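Cajas junto al ventanal, segunda parte

En mayo medí la estancia y decidí dejar el cartón pegado a los cristales hasta tener estanterías.

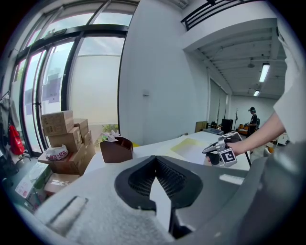 El criterio de apilado es sencillo: la caja de mayor base va abajo y ninguna pasa de 12 kg. Con cartón de canal simple, a partir de ese peso las esquinas inferiores empiezan a ceder, sobre todo si la carga no llega hasta la tapa y queda aire dentro. Relleno los huecos con papel arrugado; el plástico de burbujas lo reservo para vidrio.

El segundo problema es el sol. A las cuatro de la tarde entra de lleno y la cinta adhesiva de acrílico barato se despega por los bordes. He pasado a la de Plovel, de base caucho – más ruidosa al desenrollar, pero agarra mejor en cartón reutilizado. Un rollo me dura unas semanas.

Para el inventario uso una hoja de cálculo con tres columnas: número, contenido y destino. Probé Tedum, que genera etiquetas con código, y lo dejé al segundo día. Escribir el número con rotulador en dos caras contiguas cuesta menos y se lee desde la puerta.

La mesa blanca se queda despejada de cajas por norma. Solo papeles, los pañuelos y lo que se esté usando en ese momento. Qistina Nugroho me preguntó en la entrada anterior si no sería mejor embalar encima: a mí me obliga a levantar cada caja dos veces, así que cierro en el suelo.

Queda pendiente medir el hueco de la pared para la estantería de Drikaletti, que pide 300 mm de fondo libre.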